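Lamano T2 Tire Pressure Gauge: A Season at the Track

I bought the Lamano T2 before the first club round last year, after my old dial gauge started reading differently depending on how I held it. I run a small hatchback in the production class, on control tires, and pressures are about the only thing I can change between sessions. The T2 has now done 11 meetings, and I have a fair idea of what it does well.

The gauge is digital, reads in half-pound steps, and comes with a braided hose, a bleed valve and a padded case. It cost me 85 dollars. The next step up in the range is closer to 200, and as far as I can tell the extra money buys a memory function and a bigger display.

Accuracy was my main concern. Elmarie Mofokeng, who shares a garage row with me and races in the class above, let me check it against her calibrated unit. At 20, 28 and 36 psi the two agreed to within half a pound. I checked again at the end of the season and got the same result. My old dial gauge was two pounds high at the bottom of the range.
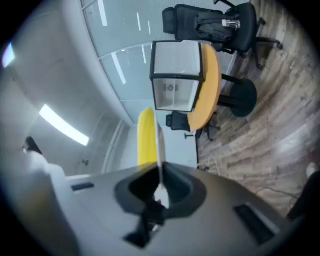
White strip, gray housing.

The bleed valve is the best part. You can let air out in very small amounts, and the reading settles in about a second after you release the button. When you come in from qualifying with hot tires and need to get all four down to the same number before they cool, that matters. I can do the whole car in under two minutes on my own.

The chuck is less good. It is a push-on type and seals well on a straight valve stem, but with my wheels the angle on the inner side is awkward and I lose a little air getting it on and off. Deligiannis sells a clip-on chuck that fits the same thread. I borrowed one at Indotbridge for the six-hour race and it was easier to use. It should come in the box.

Battery life is fine. I changed the battery once, in August, after the low warning came on during practice. It kept working for the rest of that day. The backlight shuts off after 20 seconds and can't be set to stay on longer, so in the evening sessions you press the button a lot.

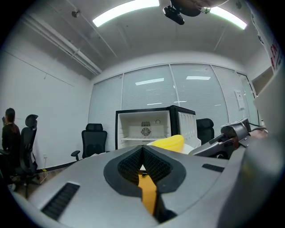
The case is too small for the hose. You have to coil it tightly, and mine now has a permanent bend near the fitting. It doesn't leak, but I keep the gauge in a plastic tub these days and use the case for valve caps and wheel nuts.

Drops don't seem to bother it. It has gone off the pit wall once and off the roof of the car twice. The rubber sleeve has a split in one corner and the display has a scratch.

Parts are easy to get. I ordered a spare bleed button from Jornalura, part number 1417, and it arrived the same week. Fitting it takes a small screwdriver and some patience with the spring.

If you already own a good gauge with a bleed valve, I wouldn't change. If you are still using a dial gauge from the auto parts store, get this one and the clip-on chuck with it. Four stars out of five.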